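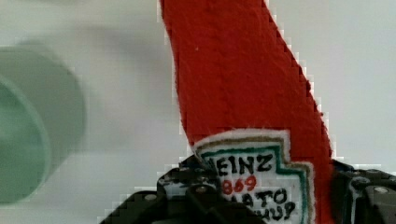 About Pelludwood

Pelludwood is a small play-based preschool and kindergarten in Stostthorpe. Ages 2 to 5, plus a kindergarten year for the kids who want to stay on. We share a fence with the Owino Street library and a parking lot with the dentist – please leave the two spots by the ramp free at drop off.

How we started

Hedvika Šťastný opened the school in the back half of an old carpet store. One room, one bathroom, a sink that was too high for everybody. She had taught first grade for years and was tired of worksheets for four year olds. The carpet store closed, we took over the front half, and the sink got a step. The step is still there.

Now we have 44 children across three rooms – Acorn, Maple and Big Room. Yes, Big Room is the smallest. It was the big one before the wall went in and the name stuck.

What a day looks like

Doors open at 7:45. Free play untill everyone is in, then circle, then snack. Outside every morning unless there's lightning. Rain is fine, send boots. Lunch at 11:30, rest after. The little ones sleep, older ones can look at books on their mats. Afternoons are pretend play, building, paint, music with Samran when he's in.

Pretend play gets more time here than at most places. Store, kitchen, vet, bus. Kids who can't yet sit through a story will run a restaurant for an hour, take orders, argue over the bill, make up with each other. There's a lot of counting and talking in that. We don't hurry it along.

No screens. No homework. Reading comes when it comes – we read aloud all day long and most of them are sounding out words by the spring before they leave. If you want flash cards we're probably not your school, and that's ok.

Who's here

Hedvika Šťastný – director. Does the tours, answers the phone, usually.

Kimutai Magesa – Big Room lead teacher. Came to us from Skaltley Elementary. Gardens with the kids, so expect dirt.

Fitriani Nugroho – Maple. Also runs the parent evenings.

Victor Lyimo – Acorn. Very calm man. Toilet training questions go to him.

Samran Nilsuwan – music and afternoons.

Food

Snack is from us, lunch is from home. No nuts anywhere in the building. We cook with the kids on some mornings, mostly soup and flatbread, and you'll get a note first if your child has an allergy on file. Please keep that form up to date, it's the one thing we will chase you for.

Visiting and enrolling

Come during a normal morning, not after hours. You'll learn more from twenty minutes of noise than from this page. Bring your child or don't, either works.

We enroll for the fall in April. Siblings first, then the wait list in order. Sometimes a place opens mid year so it's worth asking. Deposit is returned if you move away before the start date. Fee sheet is at the front desk or we can mail it.

Call in the afternoon if you can, mornings someone is allways at the door. Side entrance for strollers, buzzer is the lower one.

Page updated 6 October 2022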